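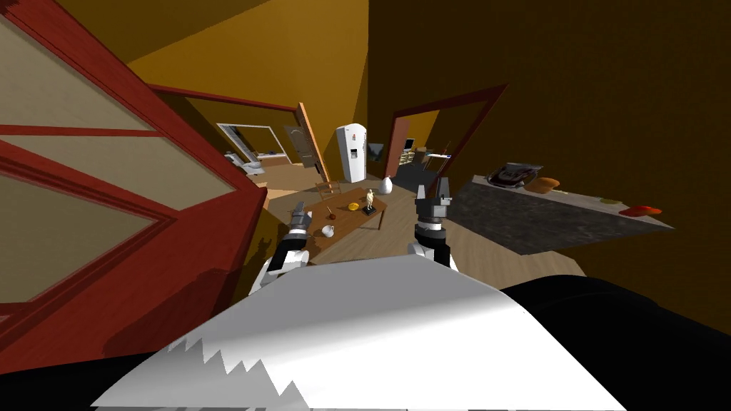
Render: Evcombe Shared Workshop, robot build group

Robot build group – minutes of the February meeting

Started at 7.30, a bit late because the front door was sticking again. I took the notes, so grumble at me if I've got you wrong. Last month's minutes were agreed with one change: the spare power supply is the 12 volt one.

1. Where the simulation has got to

We spent the first half hour on this and could easily have spent the whole evening! The two-armed model now loads in the kitchen room, with the table in front of it and a few bits on top to practise on – the mug, the little figurine on its black base and so on. The view we're using looks out over the top of the body with both grippers in sight, and most people liked it. I still find it stretches things horribly towards the sides (the counter on the right comes to a point like a ship), but I was told I'd get used to it.

There was a long chat about which thing to try picking up first. The mug won because it has a handle and it's the nearest. I argued for the yellow one and lost. The figurine is to be left until we trust the left arm.

The saw-toothed shadow on the body panel was raised again. It's only a rendering setting and does no harm, so we agreed to leave it alone until somebody is properly bored.

2. The real arms

Arm one is together as far as the wrist. Arm two is still in its box under the bench, minus the screws we pinched for arm one. We need 65 of the short ones to finish both, so I'm to order a bag from Branine, who were quickest last time.

The printed gripper fingers came out rough on the inside faces. We'll reprint 4 of them in the softer filament and sand the old ones for spares. Please don't use the blue reel for this, it's been damp and it strings like mad.

3. Controller board

We're staying with the Salinas board. It does get warm, and there was a fair bit of muttering about a fan, but two of us have run it all afternoon at home without any bother. Fan to be looked at again once the case is cut.

4. Money

The kitty stands at £115 after the bearings. The Estesel motor mounts would eat almost all of that, so we'll try making our own out of the offcut aluminium first.

5. Odds and ends

The emergency stop button must be wired in before anyone powers a real arm with people near it. Everyone agreed, and I'm writing it down so we can all point at it later.

Whoever has the long hex key, could it come back to the red drawer please?

To do before next time:
Order screws (me)
Reprint gripper fingers
Save the room file under a new name before changing the table height
Wire the stop button

Finished at 9.15. Next meeting in the back room as usual, bring a mug.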